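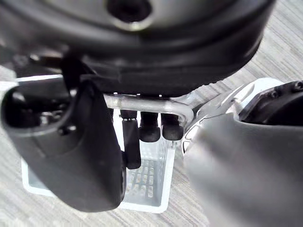 Fatos Dimitrov thinks we started too late in the year for the lichen half and should of stuck to mosses. Fair. Mosses were easier, they're green and fat in February and you can find them without kneeling in a ditch. But the lichens were the point so they stay in.

Home Projects Field Notes Species List Contact

Mosses and lichens on the old wall at Sellcombe
Costel Lazarević, 12 February 2025

What we wanted to know: does the shaded side of the wall have different stuff growing on it than the sunny side. Everyone says moss on the north. We wanted to check.

Site. Boundary wall along the lane at Sellcombe, from the gate to the stream. Limestone mostly, with a patched bit in newer mortar. Trees on the north side, open field on the south. Second site was going to be the churchyard at Brandwood but we ran out of daylight, so only notes from there, no data.

Method. Small wire square, 30 cm each side. 16 placings, half on each face, positions picked from a random number list before we went out. Percent cover estimated by eye, two of us separately, then the average. If we were far apart we looked again. Hand lens for the small stuff. Nothing scraped off the wall except loose bits already on the ground.

Results. North face, moss in every square. Mainly Tortula muralis and Homalothecium sericeum, the silky one that goes all flat and combed. South face, moss only in the cracks and along the top where water sits. Lichens the other way round, lots of orange Xanthoria parietina on the south, plus a grey crust we could not name. Might be 2 species. Might be one having a bad day.

The mortar patch had almost nothing on it. Costel's guess is age. Fatos says it could be the mix. No way to tell from what we did.

Problems. Estimating cover by eye is rough, our numbers for the first 3 squares were miles apart and got better after. Rain the second afternoon and wet moss swells up so it looks like more. Should have done both faces on the same day, we didnt. Also the top of the wall counts as neither side and we argued over it, in the end left it out.

Still to do. Go back in April and repeat the same squares, chalk marks will be gone so we wrote down distances from the gate. Do Brandwood properly. Ask somebody who knows crusts about the grey one. Graph needs redoing, the axis labels are the wrong way round.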